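From: Misaki Wada
To: Flalbridge reuse list
Date: April 24, 2019
Subject: Re: [flalbridge-reuse] Old mice, keep or bin?

Hello all,

Thanks for the replies on this. I've put the original question in again further down for anyone who joined the list since. These are some of the white and grey ones.
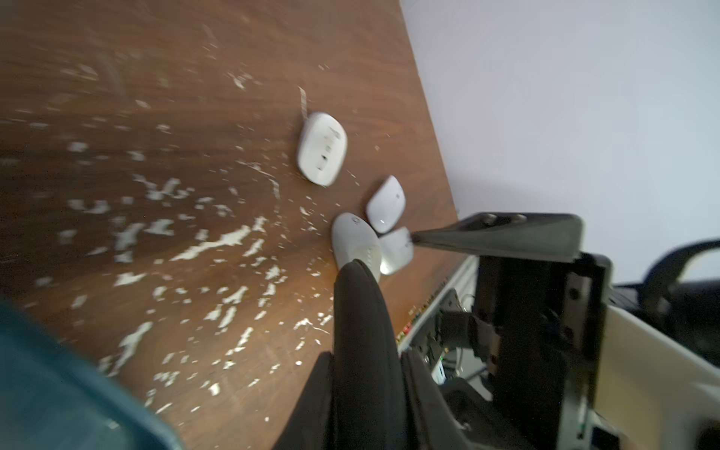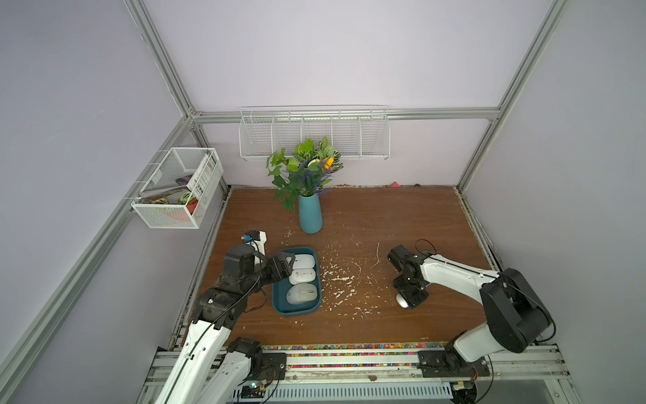
My view is that we should keep any mouse that works and has a sound cable or a battery cover, and stop keeping the rest "for spares". We have had a bag of spares since October and I have taken exactly one scroll wheel out of it.

> On the Flalbridge list, Väisänen wrote:
>
> We have been offered another load of office bits from Cirkholm. The
> list they sent says 239 items, mostly keyboards and mice, with a few
> number pads. Before I say yes, can somebody tell me what we do with
> the mice we already have? The shelf is full and half of them have
> never been tested. I don't mind driving over to fetch the stuff but I
> don't want to bring it back just to put it in the skip.
>
> Also, do we wipe them down before or after testing? I have seen it
> done both ways.

To take the second question first: test, then clean. It takes me five minutes to clean a mouse properly and I would sooner not spend that on one that won't click. A quick wipe beforehand is fine if it is really grubby.

For testing, this is what I do:

- Look at the underside first. If it is wireless, open the battery cover and check for white or green crust on the contacts. A little will come off with vinegar on a cotton bud. A lot means it goes.
- Plug it in, or find the receiver. A wireless mouse with no receiver goes straight in the recycling unless it is a Bluetooth one.
- Left, right and wheel click, then scroll a long page both ways. If the pointer jumps, try it on plain paper before giving up on it. Shiny table tops upset some of the older optical ones.
- Double click a folder several times. Worn switches often double click when you only press once, and people bring those back.

Cleaning is a barely damp cloth for the shell, a wooden cocktail stick for the seam round the buttons, and a dry brush for the wheel. Please don't use the kitchen spray. It has left one or two of them sticky. The glue from old asset labels comes off with a drop of cooking oil, left for a while and then wiped away with washing-up liquid on the cloth.

Pale plastic that has yellowed will stay yellow. I know there are ways round it with peroxide but it isn't worth the trouble for something we give away.

Once a mouse has passed, wind the cable loosely and use a paper band – elastic bands perish and stick to everything. Wireless ones should have the receiver taped to the underside, and the batteries taken out. Allonon gave us a roll of 1,000 small labels last year, so there is no shortage. Write the date tested and "OK", nothing more.

On the Cirkholm offer, I would say yes to the keyboards and number pads and ask if they will let us choose the mice. If it is all or nothing, could you find out how many are wireless, and if the receivers are with them? That makes most of the difference.

I can do another session on the mice next week if someone else will take the keyboards. There are 3 boxes of those under the stairs and the top one has a split side, so lift it from the bottom.

Misaki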